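**Nunley parallel gripper, pair, on the two-arm cell**
Tested against our Larar grippers. Notes by Tumelo Botha, 9/20/20.

The Nunley ships with a flange adapter, one cable and a printed sheet of torque values. Mounting took 15 minutes per arm. The cable is stiff, and the supplied clips let it slide at the wrist, so plan on your own ties.

Control is over serial through the Kekana driver. Position commands track well. Force mode is less convincing: below setting 5 the fingers stall on anything thicker than a shirt collar, and above 9 they crease thin cotton. The Larar has a wider usable band but costs more and closes slower.

We ran 272 grasps on mixed clothing, split evenly between the two brands. The Nunley did better on single layers lying flat. On piled garments it often took two at once, and the Larar did not. Finger pads on both showed light wear.
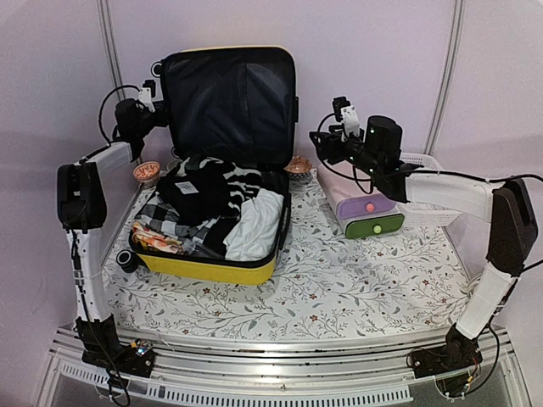
*Suitcase setup, both arms on the rail frame.*

The lid is the hard part of this task. With it upright, the wrist needs a steep approach, and the Nunley's housing is long enough to limit the angles we could use. Sibusiso Radebe is drawing a shorter adapter. Fine for flat folding as shipped; for packing and unpacking, we are keeping the Larar.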